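Household Notes, August
Storage: Drain holders for chopsticks and skewers

Several readers wrote in after the last issue to ask how we store long wooden utensils between uses. Shuzhen Tang answered most of the letters individually. What follows is a fuller version of her replies, with corrections from Inês Matos on drying.

A drain holder is a plastic cup or box with holes in the wall, the base or both. Solid cups are still sold for the same job, and they look tidier on a counter, but the water that runs off the sticks collects at the bottom and the lower ends stand in it. Bare wood darkens there first. Lacquered chopsticks hold out longer and then go at the tip, where the coating is thinnest.

Where the holes are matters more than how many there are. Turn the holder over before buying it. If the base is flat and closed and the lowest holes start well up the wall, whatever lies below them will stay put. A base with feet or a raised rim drains better than one that sits flush on the counter. With a flush base, put a folded dish towel underneath and change it when it is damp through.

Check the height against the longest thing you own. Cooking chopsticks are longer than table chopsticks, and a shallow holder filled with the long kind will tip as soon as the load leans to one side. Preben Hafstein keeps the cooking pairs in a separate holder with a wide base and reports no further trouble. A narrow holder can also be stood in the corner of the dish rack.

Skewers need their own compartment. They are thin enough to slide through larger holes and catch there, point out, at hand height. If the holder has only one compartment, store skewers flat in a drawer or a lidded box.

Before the first load, lay everything out on a flat covered surface and sort it. A cloth with a printed grid is useful at this stage, as a bent stick shows up quickly when it is set along a straight line.

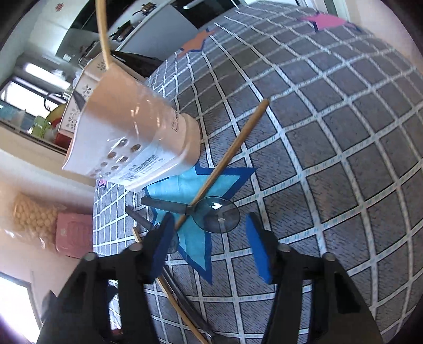
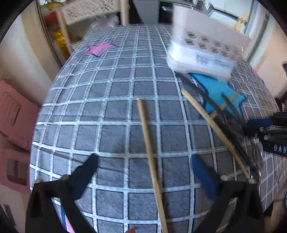 Wooden sticks laid out on a gray cloth with a white grid, and white plastic with round holes and a barcode label.

Sort by length first, then by thickness, then by finish. Pairs that do not match in length by eye can be checked by standing both on the table and looking across the tops. Odd ones go in a separate pile. Do not throw these out at once. Odd chopsticks are good for stirring paint, propping up seedlings and clearing a sink strainer, and Zulmira Godinho uses hers to hold the bathroom window open on the first notch.

Discard any stick with a split that catches a fingernail. Sanding will take out a rough spot on bare wood, but should not be tried on lacquer. Fine paper is enough. Wipe off the dust, wash, and dry before storing.

Remove all film from a new holder, including any tucked under the rim, and peel off labels while they are dry. Those that leave glue behind can be rubbed with a little cooking oil on a paper towel, left for a few minutes, and washed off with dish soap. Do not scrape the plastic with a knife. Wash the holder inside and out, and run a bottle brush through it if there is one in the house.

Drying. The earlier note said to stand washed chopsticks in the holder straight from the sink. Inês Matos points out that this is too short. Shake them off, roll them in a towel, then stand them with the eating ends up and leave space between them. In her kitchen a full holder was still damp at the center the next morning, while a half-full one was dry by bedtime. The practical limit is the point at which the sticks can no longer be moved from side to side.

Cleaning the holder. Once every two weeks is enough for most kitchens, more often in humid weather. Empty it completely. The film that forms around the lower holes comes off with warm water, dish soap and an old toothbrush. Rinse from the inside so that loosened matter leaves through the holes. Let it dry upside down.

Replacement. Madalena Baptista replaces bare wooden chopsticks when they begin to smell after drying, whatever their age. We see no reason to improve on that test. Holders last much longer. A crack between two holes is usually the first fault, and it spreads toward the rim. A cracked holder can finish its days with pencils in it.

Letters on knife blocks and on hanging rails are being held for the next issue. Readers with measurements of shallow drawers, inside depth only, are asked to send them to Shuzhen Tang before the end of the month.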